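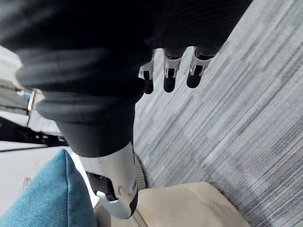 Help > Cushions and Covers > Common questions

Fekgate makes cushion covers and sells the inner pads to go with them, from a workshop and shop in Urcombe. Most of the questions we get by email are about fabric, sizes and washing, so the answers are on this page. Colours look different from one room to the next, and a teal-blue woven cushion next to a plain beige one on a streaky grey carpet will look brighter than it does against a dark sofa. Order swatches first if you are unsure.

How many swatches can I have?
Up to 128 in total if you want the whole book, but most people ask for four or five. The first five are free. The full book is lent out against a deposit.

What is the difference between Correa and Eren?
Correa is our woven range. You can see and feel the texture, and it is the heavier of the two. Eren is smooth and comes mostly in pale shades. Both are sold as finished covers or by the metre.

Will they wear well?
Correa is tested to 3,000 rubs more than Eren. Either is fine for scatter cushions. For seat cushions used every day we suggest Correa.

Can I wash the covers?
Eren covers go in the machine at 30 degrees, inside out, with the zip closed. Correa should be dry cleaned. Do not tumble dry either one. Iron Eren on the back while slightly damp.

Do you do piping and corded edges?
Yes, in the same fabric or a contrasting one. Please tell us which when you order. Piping cannot be added to a finished cover.

My cushion has gone flat. Do I need a new one?
Usually only the pad needs replacing. Feather pads can be shaken out and left to air for a day. Our standard feather pad weighs 700 grams and the large one 1,000 grams. Buy a pad slightly bigger than the cover if you like full corners.

Can I return a cover?
Standard sizes, yes, within 28 days and unwashed. Made-to-measure covers can only come back if there is a fault.

When is the shop open?
Weekdays from nine until five. On Saturday we close at one. Made-to-measure orders placed in May take a week longer than usual.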